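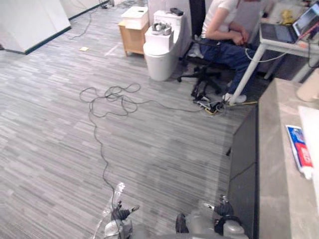

Visit report: Tolteo open day, Kontogiannis building
Jul 15, 2025

The mock-up floor is on the second level, reached by the freight elevator. Tolteo uses it to lay out bathrooms and small offices before a client commits to a plan. I went to look at the bathroom bay and the partition system, as we have a similar job starting in January.

Floor and partitions

The carpet is gray with a stripe and runs through the office and bathroom areas without a break. That is fine for checking layouts but tells you nothing about how a threshold or a wet-area floor would be detailed. I asked for a section drawing and was told one exists for the Pindance job.

The partitions are white with a dark baseboard. The system is called Busamik and is rated by the supplier for 1,000 relocations of the floor clips, a figure I would want to see tested. Panels are 35 millimeters thick. Corners are the part worth looking at. One wall has a stepped corner, with a section jutting out into the walkway, and the baseboard follows it. Our own plan has two steps of this kind, both next to a door.

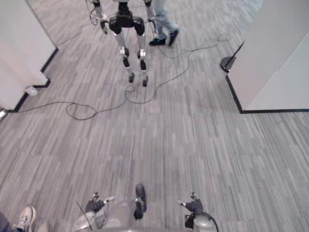 Clear width matters more at those corners than anywhere else on the plan, and it should be taken between baseboards, not between panel faces. Floor cable needs the same attention. Long runs cross the carpet in loose loops, and a power strip lies on the floor by a desk leg. For a permanent room I would specify a floor box beside each desk and route everything else along the partition line — the system has a channel option, though we were not shown it.

Bathroom bay

The toilet stands with a white partition behind it and a small light wooden cabinet to one side. Nothing is plumbed. A small white box with a metallic part in it was sitting on the toilet, and another white box was on the cabinet. The cabinet is a sensible size for spare rolls and cleaning supplies, but it takes floor area that a wall unit would leave free.

The gray countertop has a dark front panel. A toothpaste tube lay on it, which gives some sense of scale. I saw no edge detail drawing for the joint between top and front.

Towels are part of the storage check. They get spread out, folded and tried against shelf depth, and a pink one was in use. Tolteo works to a 13-inch shelf. Our current drawing shows less.

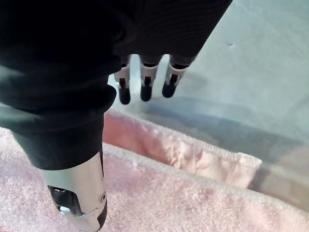 Items to follow up

Section drawing for the floor change at the bathroom door.
Test data for the Busamik clips.
Price for the cable channel, in 7-foot lengths.
Shelf depth on our linen cabinet, to be revised before the drawings go out.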